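Visit report: student manipulation project, Trallby Technical College

Filed under: Site visits, Education
24/12/2024

The project course at Trallby runs over two semesters and is open to second-year students in mechanical and electrical engineering. I attended the end-of-semester lab day, which combines a working session with short presentations. Visitors are allowed into the lab itself, with the usual sign-in and a request to stay off the cables.

The course assignment this year is desk clearing. Each team has to build a system that picks up ordinary office objects from a desk and places them in a marked area. The arm is supplied by the department. Everything past the wrist flange is student work, as is the control software. Teams are named after their repositories, so the two I spent time with are Korkach and Clulter.

Korkach uses a parallel gripper with rectangular fingers. The first version, drawn up in July before the course formally started, had a single-piece finger that had to be replaced whole whenever the tip wore down. The current version splits the finger into a mount and a block, so a block can be changed with one hex key. Stroke and grip force are set in a configuration file. The students said they had spent more hours on the linkage than on anything else, mainly to get both fingers to close at the same rate. Backlash in the first linkage was enough to push light objects sideways before contact on the second side.

Clulter took the opposite approach and bought a finished gripper mechanism, putting its time into software. The team trains its controller from demonstrations. A person performs the task by hand with a gripper tool that carries a camera, and the recordings are used to train a policy for the arm. The hand-held tool has the same finger geometry as the one on the robot, which keeps the view of the object and the fingers consistent between the two.
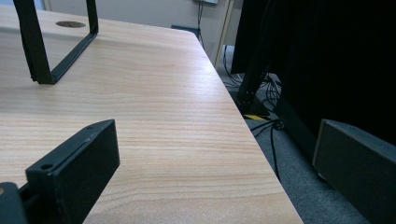

Clulter had 1257 recorded demonstrations at the time of my visit. Of these, 316 had been rejected during review. The most common cause was tracking loss when the operator moved the tool too quickly; the second was starting a recording before the position estimate had settled. Rejected recordings are kept in a separate directory with a reason code. I was shown the review tool, a plain script that plays each recording at double speed and waits for a key press. It is slow work and the team rotates it weekly.

The original target was 1000 usable demonstrations by the end of the semester, so the team is short. The plan is to make up the difference in January with recordings on other desks. Almost all the current data was taken in one room under one lighting condition, and the team expects the policy to do poorly elsewhere until that changes.

Evaluation follows a fixed protocol set by the course. An object is placed at a drawn position, the system gets one attempt, and the result is logged as success, drop or miss. Partial results are not scored. Korkach ran 23 attempts during the afternoon session. I did not stay for the full Clulter run, which was delayed by a network problem between the inference machine and the arm controller. A restart of the switch fixed it, but by then the presentations had started.

The presentations were ten minutes each with five for questions. The Korkach slides were mostly force plots. Their measured grip force was lower than the calculated value, and they attributed the gap to friction in the guide rods. A question from the floor about temperature effects went unanswered. Clulter showed a comparison of two camera mounting angles. The steeper angle gives a better view between the fingers at close range but loses the surroundings, and position tracking suffers as a result. They settled on the shallower one.

Both teams use Panicker, the department's in-house stop circuit, which cuts arm power on a button press or on loss of the heartbeat signal from the control computer. The heartbeat timeout was set too short early in the semester and tripped during normal disk writes. It has been lengthened. The wiring diagram is posted on the inside of the lab door and is worth a look for anyone setting up a similar course.

Some practical notes. The lab is on the second floor of the east building and the elevator requires a badge, so arrive with the group. There is no coat room. Handouts were limited to one page per team, but the course has said that design files for both grippers will be released after grading. Bring a notebook, as laptops are not allowed on the benches during runs.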